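The long way to the bakery

I have a rule about Thursday mornings: no laptop until I've been outside. It started as a dumb little promise to myself in December, when I was barely seeing daylight, and somehow it stuck. So out I go, usually along the paved path on the Osthorpe side of the park, and usually with no plan beyond getting something warm at the other end. 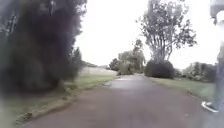
Posted by the slow walker | Filed under: Walks, Weather, Baked Goods

It's a very plain path, and I love it. Grass on both sides, big trees, a little bend to the right off in the distance so you always feel like there's something to get to. If I don't dawdle it takes me 15 minutes to reach the road. I always dawdle.

I wore the Viser jacket again, the one I complained about back in the fall. I take some of that back! The hood still flops over my eyes, but the pockets are deep enough for gloves, keys, and a paper bag with 2 rolls in it, and that's really all I ask of a jacket. My Okier boots stayed home by the door, which was dumb, and I spent half the walk thinking about my socks.

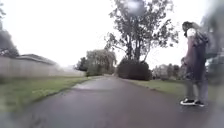 Wet asphalt has its own smell, kind of like pennies and old leaves, and it takes me straight back to walking to school. My mom used to make me carry an umbrella that was almost as tall as I was. I haven't owned one in years - they all turn inside out on me anyway.

Anyway, Papadakis was open when I got there, and they had the cheese pie, the flaky one that gets all over your scarf. I ate mine standing up by the window and took the rolls home for soup. Lentil, if you're wondering, with way too much lemon.

My step counter says this was walk number 47 since I started keeping track. Next week I want to try the other direction, past the allotments, if my boots and I can get it together.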